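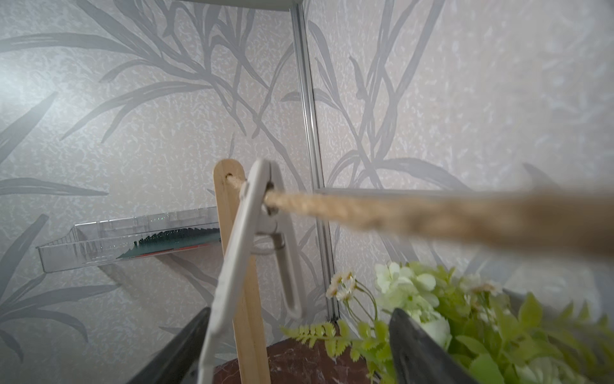

Honberg Bereavement and Family Notices Office

Changes to the publication of death and funeral notices

Readers are advised that the arrangements for placing death, funeral and memorial notices in the Honberg newsletter will change with the July issue. The new arrangements apply to all families and to funeral directors acting for them.

A standard notice may contain up to 100 words and will continue to be printed free of charge. It should give the full name of the deceased, the age, the place of residence and the time and place of the funeral. The names of surviving relatives may be included if the family so wishes. Longer tributes, to a limit of 600 words, will be accepted for the memorial pages, but may be held over to a later issue when space is short.

The cause of death will be printed only at the written request of the next of kin. In past years it was often supplied by neighbours or employers, and the office has received a number of complaints from families who learned of it in print.

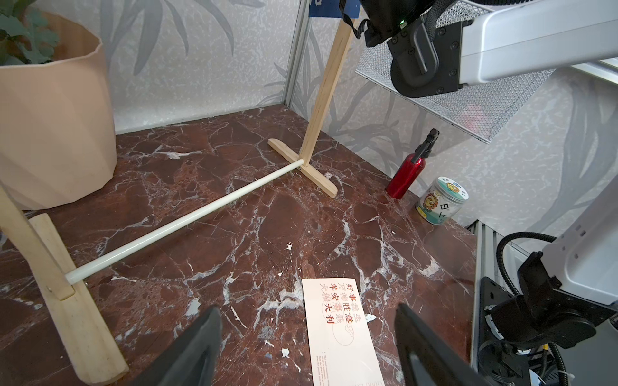 Notices must be confirmed by a funeral director or accompanied by a copy of the death certificate. The office cannot accept notices by telephone. Forms may be collected from the front desk at Honberg or from the reading room at Poma, and should be returned before noon on the closing date shown on the form.

Families who wish to correct a notice that has already appeared should write to the office, quoting the issue and page. Corrections will be printed in the same position as the original.

The index of older notices has also been extended. A further 665 entries from the Mavromatis and Plilolari parishes have been added, bringing the total to 1,312. The index may be consulted in the reading room during opening hours. Copies of single entries can be requested at the desk, and postal requests should enclose a stamped addressed envelope.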